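Sindach two-finger gripper kit, four months in

I bought the Sindach gripper kit in July to replace the one that came with my arm. The arm is a Lulow, bought secondhand without its original packaging or manual, and the stock gripper had a worn gear and would not close evenly any more. Lulow no longer sells the part by itself. The Sindach kit lists the Lulow as a supported arm and the mounting pattern matched, so I ordered it from Lellmont, who had it in stock when two other shops didn't.

I use the arm at home on a desk by the window. Mostly I work on picking small things up and putting them somewhere else, first by steering the arm myself and then by having the software repeat it. I am not an engineer. I can solder, I can follow a wiring diagram, and I can write enough Python to get into trouble.

What is in the kit

You get the gripper body with the servo already installed, two long fingers, a mounting plate, a wrist cable, a bag of screws and two hex keys. There is also a spare pair of finger pads, the stick-on kind. Instructions are one folded sheet with drawings. The sheet covers three different arms on the same side of the paper and the drawings for the Lulow are the smallest. I took a photo with my phone and zoomed in, and after that it was fine.

The screws are all in one bag and they are not labeled. Two lengths look nearly the same. If you put the longer ones in the front holes they touch the gear housing and the gripper feels stiff when you turn it by hand. I did this. Sort them by length before you start.

Putting it together

It took me 46 minutes from opening the box to the first movement, and that includes taking the old gripper off and redoing the screws I got wrong. The mounting plate lined up without any filing. The cable plugs in one way only, which I appreciated, and it is long enough to leave some slack at the wrist. I would still tie it back. The first evening mine snagged on a corner of the desk and pulled the arm off its position, and I had to home everything again.

Sindach says to set the servo ID before you mount the gripper. Do that. The port is hard to reach once the plate is on.

Software

The kit works with Tello, the free control program that I was already using. Tello found the gripper the first time I plugged it in and asked me to run the open and close calibration. You move the fingers by hand to fully closed, press a key, move them to fully open, press it again. The first calibration was bad and the fingers pushed against each other with the servo buzzing. The second was good and I haven't changed it since.

Default grip force is set too high for everyday objects. It crushed a paper cup and left a dent in a foam block. There is a setting for maximum current in the gripper's config file and I brought it down a step at a time until it would hold a marker without slipping. The value I ended on is a little over half of what Sindach ships. I think they should ship it lower and let people turn it up.

I keep the camera windows along the top of the monitor and the terminal under them. The new fingers are longer than the old ones, so the views I had set up no longer showed the tips in the closed position and I had to tilt one camera. Plan on redoing your camera positions if you are coming from the stock gripper.

How it grips

The opening is given as 83 mm and I measured the same with calipers, tip to tip. A soda can fits with room to spare. A mug by its body does not, although it will take one by the handle if you come in straight.

The fingers narrow toward the tips and that is the main reason I would recommend the kit over the old part. They go into places the stock gripper couldn't. Reaching down into a cardboard box was close to impossible before. The old jaws were wide and square and hit the wall or pushed everything into a corner. With these I can get in between other items, close on one thing and lift it.

Scissors are a good hard test if you want one. Two handles, a gap in the middle, and the blade end is heavier than you expect. If you grip them too far back they swing. I had the best results with the tips up near the inside of the loops and the grip force one step above my usual setting.
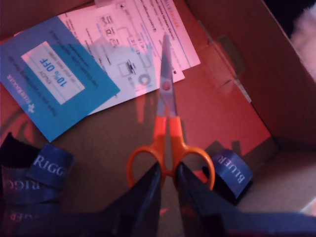
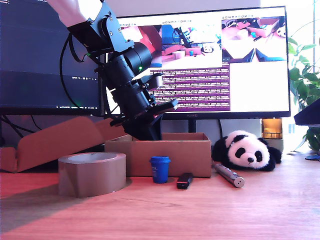 At the cardboard box with the gripper.

Loose paper is still difficult. The tips are smooth and a flat sheet slides away from them unless it has a fold or an edge standing up. The stick-on pads help with this and I would put them on from the beginning. They also make the tips thicker, so thin items lying flat on the desk get harder to pick up. You have to choose. I run without pads most of the time and put them on for paper and cards.

Soft toys and cloth are easy. Anything with a bit of give can be grabbed off center and it will still come up. Round metal objects roll, and I have not found a setting that fixes that. Approaching slowly helps some.

Lifting weight

The box says 700 g. I tested with a kitchen scale and a bag of rice, adding more each time. It held the full amount with the arm tucked in close. With the arm stretched out the gripper itself kept hold but the Lulow's shoulder joint started to sag and the motor got warm, so I stopped. That limit belongs to the arm and I would not hold it against the kit. For what I do the loads are much smaller, and weight has not been a problem.

Holding something for a long time does heat the gripper servo. After several minutes of a steady grip you can feel it through the body. Tello shows the temperature and will cut the power if it gets too high. This happened to me once on a warm afternoon with the sun on the desk. The fingers just let go when it cut out, so don't hold anything breakable over a hard surface and walk off to make coffee.

Noise

Quieter than the old one. There is a light whine on closing. The arm joints are louder than the gripper now.

Wear

The fingers have fine scratches at the tips from touching the desk. One of the two front screws worked loose in the second month and the left finger had some wobble. I put a drop of the blue threadlocker on it and tightened it and it has been solid since then. I would use threadlocker on all of them if I did it over, except the plate screws, in case you need to get at the port.

The desk has picked up some marks as well. If you care about your desk, put a mat down.

What I don't like

The instruction sheet is poor. I have said that already but it cost me more time than anything else. A PDF on the Sindach site is the same sheet scanned.

The finish on the fingers is glossy. Under a lamp or in direct sun the edges pick up highlights, and in the camera windows it can be hard to judge where the tip ends. I had some runs fail in the morning that worked in the evening, and I believe this is why, though I haven't tested it properly. A matte finish would have been better. I thought about sanding them and decided to wait until I have a spare set.

Spare fingers are sold only as a pair with the pads and screws included, at a bit under a third of the price of the whole kit. That is high for molded parts.

Support was slow. I wrote to ask about the screw lengths and got an answer nine days later. The answer was correct. Lellmont answered the same question the next morning, so try the shop first.

Who it is for

If your Lulow gripper still works and you only pick up blocks and balls from a flat table, I would not spend the money. The stock part does that well enough. If it is worn out like mine was, or if you want to reach into boxes and bins, this is a clear step up and it goes on in an evening.

If you have some other arm, check the mounting drawing against your wrist before ordering. There are two versions of the plate and the shop listing does not make it obvious which one you are getting. Lellmont will tell you if you give them the arm model.

Rating: 4 out of 5. One point off for the instruction sheet and the force setting together. I have ordered a second pair of fingers and will try the sanding on the old ones. If it makes a difference in the cameras I will add a note under this review.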